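Search this site Go

About us

Hi, I'm Maya Twal, and I look after the humanoid at Nseir. That's most of my job these days, so when Rania Jaber asked somebody to rewrite the About page she got me, and you're going to hear a lot about wrists and fingers. Sorry to anyone who came for the history of the building!

The short version: Nseir is a small company that sets up and maintains robots for shops that handle molded plastic parts. Rania and Ute Kettler started it in the back half of a bicycle warehouse, with one old arm and a contract from Cosavley to keep their trimming cells going. We still do that work. Ute drives out, listens to a gearbox for a minute and usually knows what she's going to find before the cover is off. I'm jealous of this.

The humanoid came later. We call it Pronden, after the street Jihad Sleiman grew up on (he won the draw). It has two arms, two hands and two legs, and every one of them needs looking after. Pronden practices picking parts up off a table and putting them down where they belong, and my part is making sure the machine is fit to do it.

People who visit always ask what a day of that looks like, so here goes. I start with the hands. I wipe the fingertips with a lint-free cloth, all of them, and then I move each finger through its full travel by hand with the power off and feel for anything gritty. A stiff knuckle is much easier to deal with at eight in the morning than in the middle of a run. Then power on, home the arms, and run the slow check – 60 open-and-close cycles per hand while I drink my coffee and watch the current readings. If one finger pulls more than its neighbors, it gets a note in the book and I look at the tendon tension before we go on.

After that come the wrists. There are 3 screws on each wrist collar that like to back out, and I put a paint line across every one so I can see at a glance if it has moved. Jihad thinks thread locker alone would do. We've been having this conversation since November.

Then we put a part out and check the reach. The table stays put and the robot gets moved to suit it, never the other way around (I learned that one the hard way, with a whole afternoon of calibration down the drain). I want both hands able to clear the front edge without the elbow doing anything silly.

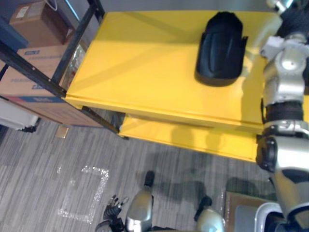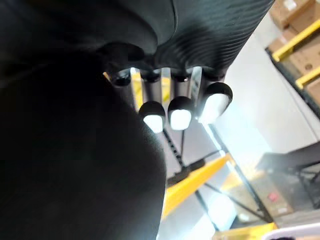 Every 386 running hours the hands come off completely and go to the bench, where Pongsak Thaweesak strips them, cleans them and puts in new pads. He's the calmest person I know around tiny springs. We keep a spare pair ready on the shelf, so a swap costs us a long lunch and not a week. The full service on the legs is at 4000 hours, and we're nowhere near it yet – ask me again in a couple of years.

We log everything in Grillia, a plain little maintenance tracker Jihad wrote on his own time, and customers on a service plan can read their own machine's pages whenever they like. If you'd like to come by and see the place, write to Rania. If you've got a noisy gearbox, write to Ute.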